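Prüfbericht Sitz-Steh-Tisch Sivico 200

Der Schreibtisch wurde an der Dienststelle Skornitz über 39 Arbeitstage im Regelbetrieb erprobt. Die Höhenverstellung erfolgt gleichmäßig, die Geräuschentwicklung ist für Mehrpersonenbüros vertretbar. Zu beanstanden ist die Kabelführung, deren Abdeckung sich nur mit Werkzeug lösen lässt.
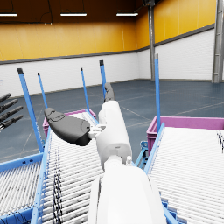
Der Anschaffungspreis beträgt 394 Euro, die Gewährleistung fünf Jahre. Die Beschaffung wird mit Einschränkung empfohlen.

Bearbeitung: Hammad Bajwa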